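Chapter 7
Paved Ground After Dark

Most of us learn a pavement by daylight, and we learn it well enough — where it dips, where the puddles sit, which seam catches a stroller wheel. Come back at nine on an October evening and you may feel you have never walked there before. In this chapter we will take our time with that feeling, and with what light does to a wide, plain surface once the sun has gone.

Start with the ground nearest the light. It looks pale and smooth, and any seam that crosses it is faint. Farther out the color goes dim and the distances get hard to judge, so the curb becomes a very good friend. 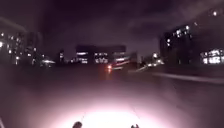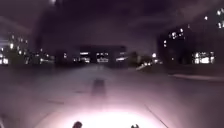
Keisha Schumacher, reading a draft of these pages, objected that a curb is only a friend if you know which side of it you are on, and that she had tripped over plenty of them on her way home. She has a point, and we will come back to edges in the second section. For now, find a paved lot you know, wait until dark, and walk 50 steps across it before you read on.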